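Août, samedi
Par notre correspondante chez Gikance

« On m'avait promis l'intelligence artificielle, j'ai eu la literie. » Elle dirige la collecte de données chez Gikance, dans un ancien dépôt de Radside, et préfère garder l'anonymat, sa mère la croyant ingénieure en aéronautique. Son équipe guide des bras robotisés dans des gestes ménagers, 200 fois par semaine et par poste, afin qu'un modèle nommé Cullgate finisse par les reproduire seul.

Le lit occupe deux opérateurs à plein temps. « Appuyer sur un oreiller, vous le faites sans y penser. Essayez de l'expliquer à un moteur. » Elle soupire : le tissu ne se plie jamais deux fois pareil, « et c'est bien pour ça qu'on nous paie ».

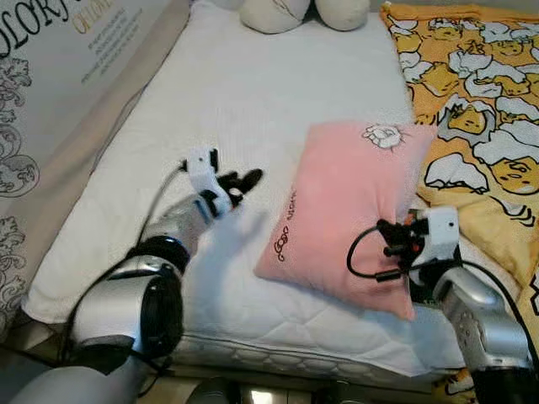

Combien d'exemples faut-il pour apprendre un seul geste ?

« Pour l'oreiller, nous en avons gardé 583. Les autres sont partis à la corbeille, souvent pour une hésitation de l'opérateur. Le modèle apprend aussi nos hésitations, et il les imite très bien. »

Le tri se fait le soir, avec Šimkus, un logiciel maison dont elle parle comme d'un collègue pénible. Il rejette tout ce qui dépasse 75 secondes, y compris les essais qu'elle trouvait jolis. Elle les récupère en cachette. Et chez elle, le lit ? « Je ferme la porte de la chambre. »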